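## 3. Enclosure and lid fasteners

The work concerns small rectangular junction boxes of the kind used for branch wiring in utility rooms and light workshops. Their lids are held by screws set in the corners, each at the bottom of a recess. Maintenance records from the Garnitz site list 837 lid openings over the study period, and the entries give closing more trouble than opening. Lids were refitted with one screw left out, or with a screw started at an angle and then forced. The boxes themselves rarely failed.

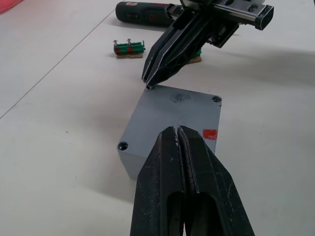
Recessed fasteners protect the screw head from knocks but hide it from the person doing the work. A head that stands slightly high is easy to miss when the recess is in shadow, and an empty recess can pass for a filled one from the wrong side of the bench. Orientation matters for the same reason. A plain square lid looks much the same after a quarter turn, so a fixed reference is needed if screws are to be reported by position. The gray box used here has a small red rectangular mark near the right edge of its top face, and corners are named relative to that mark throughout. The dark smudge on the same face served as a second check when the mark was covered. Surface wear was not cleaned off or painted over, as boxes in service are seldom clean.

### 3.1 Bench layout

All lid work was carried out on a white tabletop. The box was left unclamped, in keeping with the Rundach procedure, which assumes a box taken off the wall for inspection. An unclamped box turns under torque, and the resulting change of angle was recorded with each trial. Tools were brought in low and from the sides - approaches from directly above hid the recess at the moment it most needed to be seen.

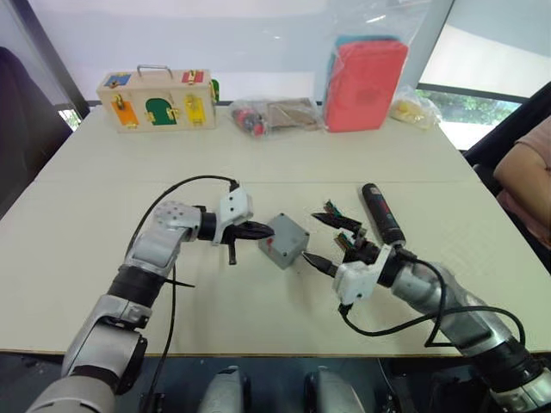
**Figure 2.** Gray junction box between two black tools on the white tabletop.

### 3.2 Seating depth

Seating was judged by eye and then with a depth gauge. A screw was scored as seated when its head lay at the bottom of the recess and the lid seam showed no gap along the adjacent side. The two criteria disagreed in 14 trials, nearly all of them at a corner where the coating had built up inside the recess. In these cases the head stopped short while the seam looked closed. The reverse case, a fully driven screw with an open seam, occurred in 2 trials and was traced to grit under the lid.

Lighting had a larger effect than expected. A bright glint from the head was often read as a sign of correct depth, although a tilted head also reflects light.

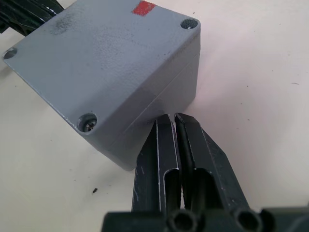

Danica Golob objected that the seam should carry more weight than the screw, on the grounds that a box is closed to keep dust out and a seated head proves little about the gasket. Her proposal was to score the seam first, on all sides, and to treat the recesses as a secondary check. We kept the original order for comparability with the January series but report both scores separately in the Lemma data set. Where the seam score alone is used, the ranking of the tightening sequences does not change, and the diagonal sequence remains ahead of the circular one.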